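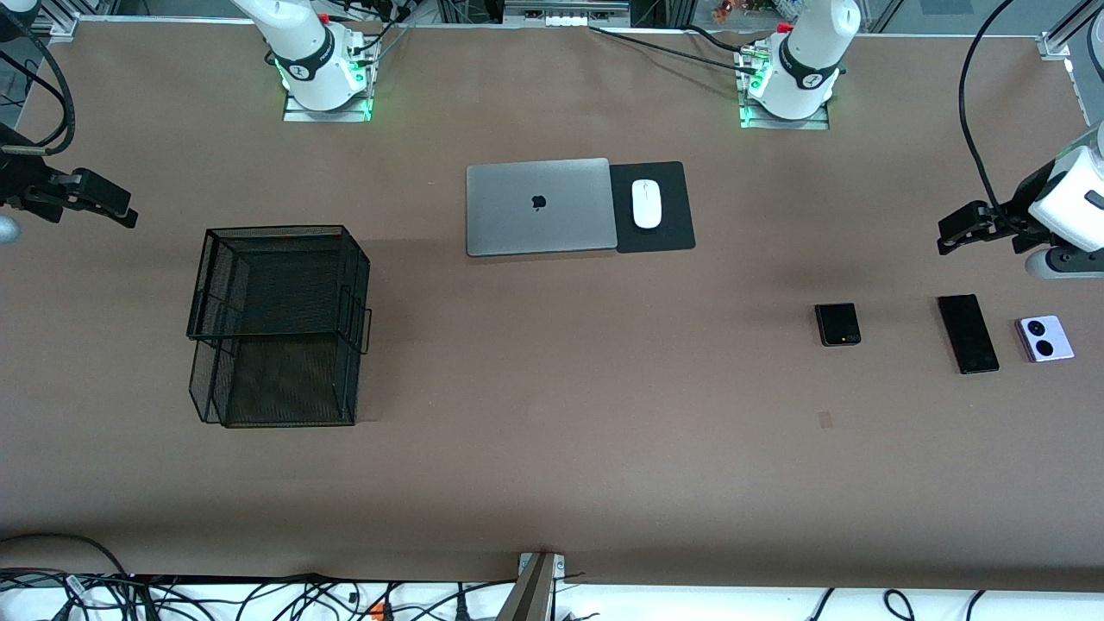
## 4. Setting up your show and publishing the first episode

This section covers adding a show to Oltum, uploading an episode and submitting the feed to listening apps. You should already have an account and have confirmed your email address (see section 2). If you are moving an existing podcast from another host, go to section 6 instead. Following the steps below for a show that already has listeners will create a second feed, and your subscribers will not be carried over.

### 4.1 Before you start

Have these ready:

- the name of the show, spelt and capitalised as you want it to appear
- a short description of the show
- square cover artwork, saved as JPG or PNG
- one finished episode, saved as MP3 or WAV
- an email address you don't mind being public

**Caution:** The contact address is written into the feed and anyone can read it. Don't use a private address. It can be changed later, but some apps keep the old one for weeks.

### 4.2 Adding the show

1. Sign in and choose **Shows > Add a show**.
2. Type the show name. Leave out the episode number, the name of the host and any list of topics. Several apps reject names that look like search terms.
3. Paste in the description. The limit is 3,573 characters including spaces, but most apps display only the first 300 before the listener has to tap for more. Put what the show is about, and who it is for, in that opening part.
4. Choose a main category. Book and author interviews normally go under **Arts > Books**. Readings of your own work can go there or under **Fiction**.
5. Add a second category if you want one.
6. Set the language of the show. This means the language spoken in the episodes, which may be different from the language of your account.
7. Upload the cover artwork.
8. Under **Content**, choose **Clean** or **Explicit**. If a guest reads a passage containing strong language, mark that episode only and leave the show as Clean.
9. Select **Save show**.

The show now has a feed address, listed under **Shows > Details**. The last part of the address is taken from the show name. A show called *Priscombe Pages*, for instance, gets an address ending in `priscombe-pages`.

**Note:** You can edit the ending of the address until the first episode is published. After that it is locked.

### 4.3 Uploading an episode

1. Open the show and choose **New episode**.
2. Drag the audio file on to the upload box, or select **Browse** and find it on your computer.
3. Wait for the bar to turn green. You can fill in the other boxes while the file uploads, but keep the tab open.
4. Enter the episode title. For interviews, put the guest's name first and the book second.
5. Write the show notes. Links are allowed, and so are bold and italic text. Tables and pictures are stripped out when the feed is built.
6. Choose the episode type: **Full**, **Trailer** or **Bonus**.
7. Enter a season number if you use seasons. Otherwise leave the box empty - typing a zero hides the episode in some apps.
8. Select **Preview** and play the beginning and the end of the file.

If the file is a WAV, Oltum converts it to MP3 once the upload is complete. The original is kept for 2 days and then deleted, so keep your own copy.

### 4.4 Publishing now or later

To publish straight away, select **Publish**. To set a time:

1. Select **Schedule**.
2. Pick the day from the calendar.
3. Enter the time, using the 24-hour clock.
4. Check the time zone shown beside the box. It follows your account settings and does not change when you travel.
5. Select **Confirm**.

**Caution:** The clocks go forward at the end of March. Episodes scheduled before the change for a date in April should be opened and saved again, or they will go out an hour late. This affects accounts set to UK time only.

### 4.5 Submitting the feed

You need to do this once for each directory. Later episodes are picked up automatically.

1. Check that at least one episode is published. An empty feed will be refused.
2. Go to **Shows > Details** and select **Copy feed address**.
3. Choose **Directories**. Mandlow and Marikar can be set up from this page with the **Send** button. For any other directory, sign in on its own site and paste the address there.
4. If the directory sends a code to your contact address, enter it within 3 hours. Codes that have run out can be requested again from the same page.
5. Return to **Directories** and look for **Listed** beside the name.

If the status stays at **Waiting**, check the artwork first. Files saved in CMYK for print look normal on screen but are turned down by most directories. Save the artwork again in RGB, upload it under **Shows > Artwork** and select **Send again**.

*Section last revised Thursday, March 21, 2019. Statistics and download counts are covered in section 5.*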